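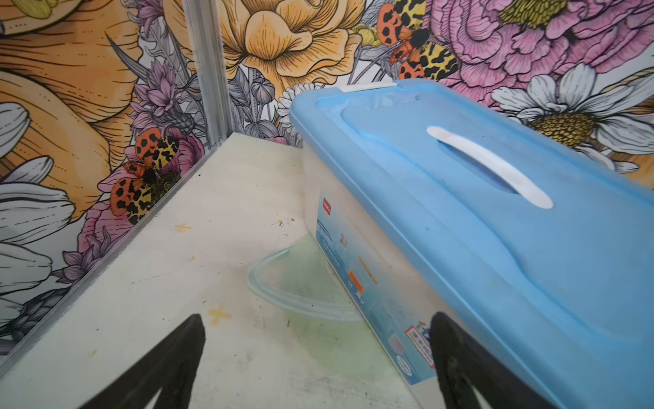 A lidded storage box and the gripper, on one of the worktops at the Haltivthorpe site.

The woman who holds the equipment budget at Brotness does not want her name in print, and says so before the tea is poured. "I'll tell you what we spent and what I think of it," she says. "I'd like to be able to buy things from these people again."

Brotness packs and sorts household goods at Haltivthorpe, most of it in plastic tubs that come in, get opened, get checked and go back on a shelf. It is dull work and people leave it. Last spring the firm's directors asked her to look into robot arms, and she has spent a good part of her year since then reading quotes.

She received 6. Only 2 of them, she says, gave a price she could put in a spreadsheet without ringing someone up first.

"The arm is always on page one. Lovely big number, nice and clear. Then you get to the back and there's the gripper, the mount, the camera, the cable for the camera, the software, the other software. One of them had fingers listed separately from the gripper. I rang and asked if I could have it without fingers and the man didn't laugh."

The firm settled on a lease from Manalo, with the fitting done by a smaller outfit called Grono. The lease runs for three years. She argued for one and lost. Her view was that the kit would look old before it was paid for; the directors' view was that the monthly figure was lower. "Which it is," she says. "Most things are if you pay for them long enough."

I ask what the arm is for, in plain terms, and she takes a while to answer. The stated aim is handling tubs with lids: getting hold of them, moving them along, in time opening them. She was shown a film at the sales meeting of an arm doing all this with a row of brand-new boxes, every one the same.

"Ours aren't like that. We've got clear ones that have gone cloudy. We've got lids with a handle set down into them, lids with clips, lids with nothing. They've got labels on, they've got stickers on. I asked whether that mattered and I was told the system was flexible. I wrote 'flexible' down and put a question mark by it, and the question mark is still there."

She would not sign until Grono agreed to test on the firm's own boxes and its own worktops, marks and all. There was some resistance to this. The fitter wanted a plain grey bench against a plain wall, and sent a drawing of one, priced. She turned it down. The worktops at Haltivthorpe are pale, with metal trim along the back, and the walls behind are papered with big flowers and moths, put up when the building was a tea room.

"They said the paper might confuse the cameras. I said, then I'd like to find that out before I've paid you. I'm not redecorating for a machine on a lease."

And did it confuse them? She shrugs. She has been told one thing by Manalo and another by Grono, and neither has put it in writing. What she does have is the test log, 163 entries long, which she reads on Saturday mornings at home. She is reluctant to draw much from it. Some entries say "success" where, to her mind, a box was nudged a short way and left there.

"You have to agree what counts before you start. I didn't. That's my mistake and I'd tell anyone else to get it on paper. Does it count if it picks the thing up? Does it count if it puts it down where you wanted it? They're different questions and they've got different prices."

She is just as short about savings. The proposal had a chart showing the arm paying for itself, and the chart assumed a full shift, every working day, with no one standing beside it. There has been a person beside it for every session so far. She has added those hours to her own version of the sum, along with cleaning — worktops get sticky, and wiping them down was in no one's quote — and a second set of fingers. Her chart does not cross the line in the same place. She declines to say where it does.

So would she do it again? She would take a shorter lease, she says, even at the higher monthly rate. She would ask for the price of everything that wears out. She would want a clause letting her send it back, and she would read the one about collection charges twice.

"People here think I'm against it. I'm not for it or against it. I've bought forklifts, I've bought a baler, I bought a phone system that was the worst thing I ever put my name to. You ask what it does, you ask what it costs, and you see if the answers stay the same the second time."

The next review with Manalo is in August. She has already sent over her questions, and has so far had a reply to the first.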